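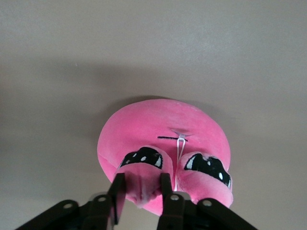

One of our newer members got in first, before I'd even found my pen, and asked if we could please, please stop using foam squares on the swap cards, as hers had come through the mail with the front layer hanging off. Lots of nodding. So that's where we began, and I've kept the minutes in the order we talked, which isn't the order on the agenda (sorry!).

**Nekbridge Card & Paper Crafters, monthly meeting, 17 Aug 2022**

**Foam squares.** We went back and forth on this for ages. I love a bit of height on a card and I said so, but I also had two come apart on me in the spring swap. Agreed: flat layers only for anything going in the mail, foam allowed on cards handed over in person. If you've already made yours, run a line of wet glue under the loose layer and leave it overnight under a heavy book.

**Last month's minutes.** Passed, with one fix. I wrote that the Skindetti die set was for sale. It's for loan! It goes home with a different member each month and the sign-out sheet is taped inside the cupboard door.

**November card drive.** This is the big one. We've said we'll make 800 cards for the hospital and the two care homes, up from last year, and I may have squeaked a little when that got voted through. Points agreed:

- Plain white A2 bases, already scored, so we're all working to the same size
- No glitter on anything for the hospital (they asked us again)
- At least a third should be blank inside or say something general, as we ran short of those last time
- Finished cards in the blue tub by the first meeting in November, with envelopes tucked behind and not stuck down

One member wondered if stamped sentiments could be done in one go at a single table. Yes, we'll try it in September, and I'm bringing my block set and the good black ink.

**Cardstock order.** We need 4,000 sheets to cover the drive and the winter classes. I got prices from Görtz and from Vindent. Görtz is cheaper per pack but the white has a creamy look next to our envelopes, and Vindent's is brighter and takes alcohol markers without bleeding through (I tested both at my kitchen table and had far too much fun). Vote was 11 for Vindent, 2 for Görtz. I'll place the order this week and ask for it to come in one delivery.

**Blog hop.** We're joining in again – theme is "snowed in". Posts go up at breakfast time, and please check that your link goes to the next person on the list before you go to bed the night before! Last year we had a loop in the middle and readers went around twice. I'll email the order once I have all your blog addresses, which I still don't.

**Any other business.** The small guillotine is dragging to the left and wants a new blade. The heat tool with the taped cord is out of use and has gone in the trash. Somebody left a bag of ribbon ends under the back table, lovely ones too, a lot of green velvet – claim it by next meeting or it goes in the share box.

**To do before September.** Me: cardstock order, blog list, guillotine blade. Everyone: ten card fronts each, and bring your own scissors.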